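Thread: house rules for two-arm tabletop cells, as we run them now. Posting the current version because three sites asked for it in March. 1/18 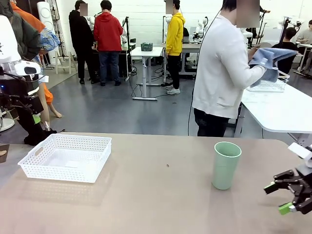 Cup and basket on the table, right gripper open, pointed toward the cup.

2/18 Scope. These rules cover fixed two-arm cells on a bench or table, parallel-jaw grippers, light household objects. They don't cover mobile bases or anything with a blade or a heater. Your local safety rules come first. If ours is looser than yours anywhere, use yours and tell me.

3/18 Naming. The sheet is called Drandevari after the site where it was first written. The checklist on the back is Muma. People mix them up. Drandevari is what must be true of the cell. Muma is what the operator does before each run.

4/18 Table surface. One plain color, no loose mat. Wipe it at shift start. Small marks are allowed if they were there at the last calibration. A new mark gets a line in the cell log, even if it looks harmless. We lost most of a morning at Munteanu to a coffee ring that the segmentation kept treating as an object.

5/18 Objects on the table. Only what the task card lists. If the card says one container and one cup, then one container and one cup. Phones, tape and pens go on the side shelf.

6/18 Start state. Containers start empty unless the card says otherwise. Upright objects start upright. Put them inside the start zone, but vary the position between runs. Operators drift toward the same spot after an hour, so the card now has a position column.

7/18 Gripper start. Jaws fully open, clear of the object, pointing at the work area. Don't start a run with the jaws already around something. The force baseline is taken in the first second and a preload ruins it.

8/18 Finger pads. Both pads on a gripper get replaced together. Never mix old and new. Check for glazing, lifted edges and grit. Our limit is 400 cycles on molded pads for rigid plastic. Your limit will differ with the material, so measure it and write it on the cell.

9/18 Pad color. Pick a pad color that contrasts with the gripper body and stick to it across cells. We've had models trained on one pad color do badly on another. If you have to change, change every cell in the group on the same shift.

10/18 Idle arm. In a one-arm task the other arm stays parked at the side, powered, with brakes on. It must not reach over the start zone. Don't switch it off to save time. A cold restart means a new home check, and people skip it.

11/18 Standing distance. Nobody leans over the table while either arm is enabled. The operator stands outside the taped line. Visitors stand behind the operator. If someone has to reach in, both arms go to hold first. Both, including the parked one.

12/18 Shared rooms. With several cells in one room, each cell needs its own stop button within reach of its own operator. A shared button on the wall is fine as an extra. It doesn't count as the cell's button.

13/18 Cables. Keep them off walkways where you can. Where you can't, cover them. Hanging cables get tied back so they can't swing into the arm's reach. Check this after any desk is moved. Standing desks are the worst for it: raise one and everything plugged into it goes tight.

14/18 Speed. Setup and teaching are done at reduced speed. Full speed needs 2 clean runs in a row at reduced speed, on the same card, with the same objects. Swap the cup for another cup and the count goes back to zero.

15/18 Failed grasps. Log them. Don't nudge the object by hand and carry on as if the run were good. Stop, hold, reset, mark the run failed, start again. Deleting failed runs is the most common fault we find when we audit a site.

16/18 Background activity. People walking or working behind the cell are allowed, and we prefer it in evaluation runs. A cell that only works against a blank wall isn't ready to leave the lab. Faces get blurred before any footage leaves the site, stills included.

17/18 Audit. We sample 40 runs per cell per month and score them against 9 items from Muma. One miss on a safety item (stop button, standing distance, reach-in) closes the cell until it's fixed. Misses on data items get a note and a recheck at the next sample.

18/18 Open points. Zeltov wants a separate rule for soft objects, mainly cloth, where "upright" and "start position" don't mean much. I have a draft and don't like it. If you run folding or bagging tasks and have a written start-state definition that two operators can follow the same way, please reply with it.

Correction to 8: the cycle count is per pad pair, per arm. Left and right arms are counted separately. The printed sheet has it right.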